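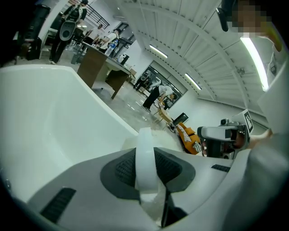

Equipment > Chore Handling > Grippers

Postley Two-Finger Hand Gripper, Bath and Basin Set

Sold as a pair. Suits tub wiping, basin wiping, cloth handling and light pick-up work.

The Postley is a hand-held gripper for people who are teaching machines to do household chores. You hold it, you do the job with its fingers instead of your own, and the record of what the fingers did goes toward training a robot arm fitted with the same fingers. It comes in grey with black textured finger pads.

We get asked most weeks whether a robot can clean a bathroom yet. The short answer is no, at least not in a house you haven't set up for it. A machine on a bench can wipe a flat panel all day. A bathtub is harder. The walls curve, the rim is thick and slippery, the enamel throws back every light in the room, and the cloth changes shape each time it is picked up. That is the work this set was made for, and it is why we sell it with a bath-height practice guide in the box.

Where things stand with chores

Our own view, from running these tools at our Doolan workshop since May:

Wiping a flat bench or table: machines can do this now, slowly, if the bench is clear.
Wiping the rim of a tub or basin: fair. The cloth is lost now and then and someone has to hand it back.
Wiping down inside the curve: poor. Pressure is the trouble -- too light and the mark stays, too heavy and the cloth bunches under the finger.
Cleaning near the drain and overflow: poor. Cloth catches on fittings.
Wringing out a cloth: not yet, with two fingers or with any hand we have tried.
Picking up a bottle and putting it back: good, if the bottle is upright.

Anyone who sells you a finished bathroom robot off the back of a bench video should be asked to show it in your bathroom.

Working with cloth

Cloth is pinched between the finger and the surface, or between the two fingers, depending on the pass. For rims we suggest the first method. Bring the fingers down at an angle, trap the edge of the cloth and draw it toward you in one stroke.

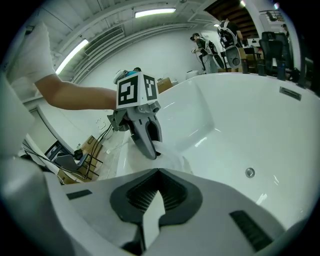
Keep the stroke short to begin with. New users tend to reach for the far end of the tub and finish with a straight arm, and a robot arm copying that motion will run out of travel at the same point. Step along the tub and start a fresh stroke instead. Thin cotton holds better than microfibre in the standard pads. If you mostly use microfibre, order the Grillum ribbed pads, which fit the same mounts.

Two people can work one tub, one on each side. Agree on who has the cloth before you start. Handing it from gripper to gripper is a useful exercise in its own right, but it makes a mess of a wiping session.

What's in the box

2 hand grippers
1 set of standard finger pads, fitted
1 set of spare pads
Hex key
Practice guide, bath and basin
Soft carry bag

Cables, backpack harness and marker cube are sold separately.

Specifications

Load at fingertips: 400 g
Finger opening: 10 cm
Colour: grey
Cleaning: damp cloth only. Do not run under the tap or leave standing in a wet tub.
Warranty: 23 months, pads not included

Compatibility

Fingers fit the Ustalow bench arm without an adapter. They do not fit the older Ustalow rail arm -- the mounting holes are in a different place. If you aren't sure which one you own, check the label under the base and send us the model number before you order.

Availability

The next batch leaves Doolan on 8th January. Orders placed after the batch is full go on the list for the one following, and your card is not charged until the set is packed. Unused sets can be returned in the original carton. Opened pads can't be returned.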